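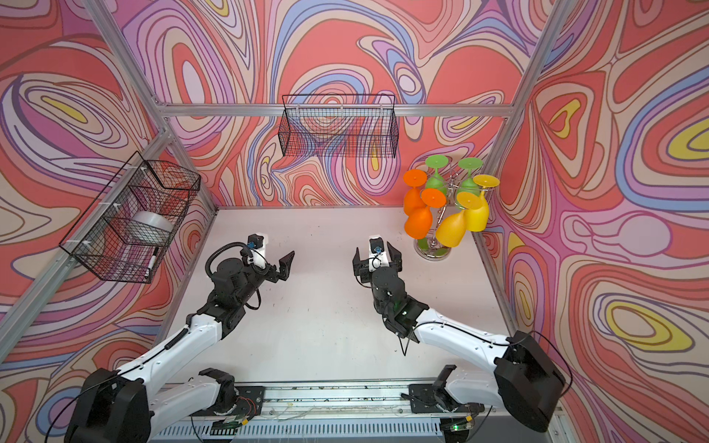 Figure 4.1 A pale work surface with patterned walls on three sides.

Chapter 4
Keeping and Handling Stemware

Key terms: bowl, stem, foot, rim, hanging storage, standing storage, clear surface

Stemware is the general name for drinking vessels in which a stem joins the bowl to the foot. The shape serves the drinker well but presents a storage problem. A tumbler has most of its weight near the table. A goblet carries its bowl, and anything poured into the bowl, at the top of a narrow support, and a light touch near the rim is enough to tip it. Plastic goblets survive falls that glass does not, yet they are lighter and tip more easily. The methods in this chapter apply to both materials.

Chapter 3 dealt with plates, trays and other flat pieces. Students who have completed it will recognize the rule that a surface is prepared before anything is placed on it. In the pages that follow, the rule is extended to pieces that may be stored either on the surface or over it.

4.1 The Work Surface

A surface used for sorting stemware should be flat, level and light in color. A light surface makes crumbs and specks easy to find before a rim or foot is set down. Small scuffs do not affect use and need not be treated. Crumbs should be brushed off toward one edge and collected there.

The walls may be finished in any manner. The room used for the figures in this chapter has a swirling paper in coral, pink, lavender and cream, with areas of yellow. Students sorting by color against a strong pattern should judge each piece against the table and ignore the wall behind it.

4.2 Storage Above the Surface

Wall baskets keep small supplies off the table. Wire mesh is preferred in the Tonell course because the contents can be checked from a distance and dust does not settle in the corners. One basket should be set aside for marking supplies, such as tape and a marker, and a second kept free for pieces awaiting inspection. Neither should hang directly over the rack.

A stemware rack, also called a glass tree, holds each piece upside down with the foot uppermost. Its base must rest fully on the table. In Figure 4.2 the rack stands in the back corner and carries orange, green and yellow glasses, grouped in pairs of one color.

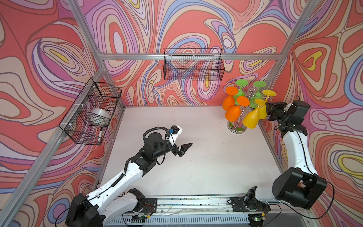
4.3 Loading and Unloading the Rack

A rack is loaded evenly. When one side is filled first, the weight gathers over one part of the base and the stand may lean. The following order is recommended.

1. Place the rack where every arm can be reached.
2. Turn the first piece over, holding it by the stem.
3. Hang it with the foot resting on the arm, and release it only when it has stopped moving.
4. Hang the next piece on the opposite side.
5. Continue until the arms are full.

Unloading follows the same pattern in reverse. Pieces taken down are set upright on their feet, well in from the edge of the table. They should be spaced so that one bowl may be lifted without brushing another. Figure 4.3 shows an orange and a yellow goblet standing on the table, with a green cup and an orange cup on the chrome stand.

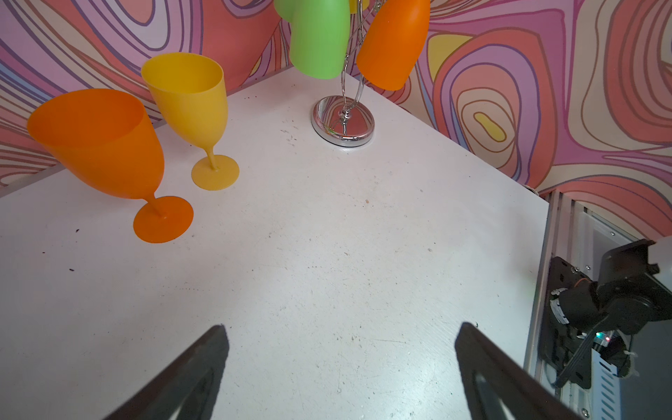
Montecinos, 02/07/2020

Reading: Stemware at the Cavetti Dining Hall

The Cavetti Dining Hall keeps 309 pieces of plastic stemware for daily service. Until last year all of it stood upright on open shelves, and each piece was rinsed again before meals to remove dust. Following a review by the Pledeo Institute, 55 pieces were moved to hanging racks near the serving counter. The remainder stayed on the shelves, rim upward, beneath a cloth.

Staff were allowed 15 minutes before each meal to unload the racks and set the tables. The hall kept a written record of chipped rims, bent arms and pieces returned for washing. The record for July is reproduced at the end of this chapter and will be needed for the written exercises.

As you read Section 4.4, consider which of the hall's pieces are best kept on racks, and which may remain on the shelves without added labor.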